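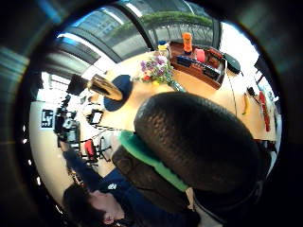
Der helle Tisch am Fenster, mit Blumen, Tablett und Banane.

Sonntag, 7. Januar 2024

Morgen fängt die zweite Woche am Tisch an. Ich will aufschreiben, wie die erste war, bevor ich es durcheinanderbringe.

Bis Dezember habe ich bei Skusunov kommissioniert. Zettel, Wagen, Regal, Packtisch, sechs Stunden am Stück mit einer Pause. Seit die Anlage von Clellton in Halle zwei steht, macht sie den größten Teil davon. Uns wurde angeboten, in die Gruppe zu wechseln, die für den Greifer die Bewegungen vormacht. Ich habe unterschrieben, weil der Lohn gleich bleibt und die Nachtschicht wegfällt.

Die Arbeit ist leicht und trotzdem anstrengend. Man nimmt etwas, stellt es hin, nimmt das Nächste. Flasche, Becher, Maus, wieder Flasche. Man darf nicht zu schnell sein und nicht nachfassen, sonst zählt der Durchgang nicht. Im Lager war Nachfassen normal. Ich habe erst jetzt gemerkt, wie oft ich das mache. Am zweiten Tag tat mir der Daumen weh, vom Rücken dagegen merke ich seit Neujahr nichts mehr.

Das Ziel für unsere Gruppe sind 2.000 Durchgänge bis Ende Januar. Auf der Liste von Hailu, wo die Auswertung läuft, stand am Freitag für alle Standorte zusammen 3.713. Was davon verworfen wird, erfahren wir nicht. Das stört mich mehr, als ich gedacht hätte. Im Lager wusste ich abends, was rausgegangen ist.

In der Kantine sitzen wir jetzt getrennt, ohne dass es jemand so bestimmt hätte. Die aus der Halle fragen, ob wir dem Ding beibringen, was sie noch tun. Ich habe gesagt, dass wir Haushaltssachen greifen und keine Kartons. Das stimmt, aber eine richtige Antwort ist es nicht. Nach dem Frühjahr soll entschieden werden, wer bei der Gruppe bleibt und wer zu Zasamness in die Wartung geht. Dafür gäbe es einen Kurs, abends.

Schön ist das Licht am Fenster. Im Lager hatte ich den ganzen Winter keins. Die Tage kommen mir länger vor, im guten Sinn - meistens.

Für morgen: Brot mitnehmen, nach dem Kurs fragen, die Arbeitskleidung aus dem alten Spind holen. Den Schlüssel muss ich bis Mittwoch abgeben.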